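Shireen Lekota
robot hands, mostly. posts are mine, typos too

1/ OK, our result is finally in a state where I can talk about it without crossing my fingers. Thread on teaching an arm to handle thin sticks around a cup and a printed rack, and on why we stopped treating every demo as equally useful. I'm pretty excited about this one!

2/ Two views of the setup. The cup and the blue and orange printed block are the whole world as far as the policy is concerned.

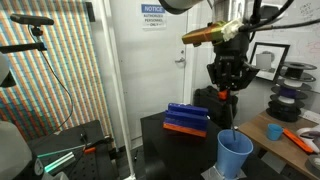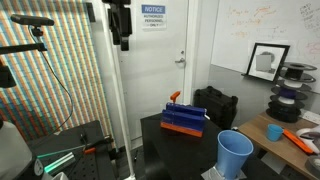 3/ THE PROBLEM

A thin stick is a horrible thing to hold if you're a parallel gripper. Grab it a little off and the far end swings way more than you'd think. The fingers can be in just the right place while the tip is over the table. So the thing you need to control is the end of the stick, and the arm has no joint there and no sensor either.

4/ Most of the imitation learning we'd tried before handled this by brute force. Collect more demos, hope the policy soaks up the tip behavior on its own. It sort of does. We had 2,000 demos from the earlier project (Hurnis, for those who remember my complaining) and the policy trained on them was great at the boring part, moving through free air, and shaky for the last little bit above the rim.

5/ THE IDEA

Fadwa Lamrani looked at the data and noticed that the boring part was nearly all of it. Of course it was – people move slowly across open space, then do the interesting bit in a flash. So the network was getting graded mostly on how well it copied us wandering over.

6/ Her fix, which we call Sondel: find the stretch of each demo where the stick tip is close to something it could bump, and make those moments count more in training. Everything else still counts, only less. The architecture didn't change at all, and neither did the cameras. I love this so much. It's a few lines in the loss and one script that does the labeling.

7/ How do you know when the tip is close, if nothing senses the tip? We fit a line to the stick from the depth data, extend it, and measure the gap to the nearest surface. It's noisy. Thin gray things don't show up well in depth and some demos give you garbage for a good part of the approach. We smooth over time and throw away the demos where the fit jumps around.

8/ That filter is strict. For the new task we recorded 302 demos and kept 200. I was grumpy about losing that many (I did a lot of the teleop myself, and my wrist remembers every one) but the ones it dropped really were the messy ones. Hesitations, regrabs, me sneezing.

9/ WHAT WE GOT

We trained two policies on the same 200 demos, one with the weighting and one without, and ran both from the same set of start poses. 106 trials each. The weighted one finished 91 and the plain one finished 64. Same arm, same data, same training time!!

10/ The part that surprised me is how it looks when it runs. The plain policy comes in at a steady speed and commits. The weighted one slows down near the rim, lines up, then goes. We never told it to slow down. People do that in the demos, and now that bit of the data is loud enough to get learned.

11/ WHERE IT STILL BREAKS

Bad grasps. If the stick is tilted a lot in the fingers, the policy tries the usual approach and misses by the same amount every time, very calmly. We have hardly any demos that start from a tilted grasp, and weighting can't help with moments that aren't in the data.

12/ Moving the cup is fine within the patch of table we covered while recording. Past that it gets weird. I've seen it hover over the place where the cup used to be, which made me feel sort of bad for it.

13/ Also, one lab, one arm doing the work, one person's teleop habits for the most part. I'd be careful about reading too much into the gap until somebody else gets it too. The Dratport folks are going to try it on their own insertion task with their own data, and I can't wait to see what happens.

14/ A FEW ANSWERS FROM MY INBOX

Does the weight value matter? Yes, but less than I feared. Too low and you're back to the plain policy. Too high and it forgets how to get across the table, which is funny to watch once.

15/ Could you just cut the free-air part out? We tried! It was worse. The arm needs some practice at arriving, and the approach sets up the angle for everything after.

16/ Is this the same as what Horobets does? Close cousin. Theirs picks key moments from gripper open and close events. Ours has to work while the gripper stays shut, so we went with distance.

17/ Labeling script and training config go up in November, once Fadwa has cleaned out my variable names. Next up for me is recording tilted grasps on purpose. If you've done thin-object work and have a better way to track the tip, please reply, I'm all ears.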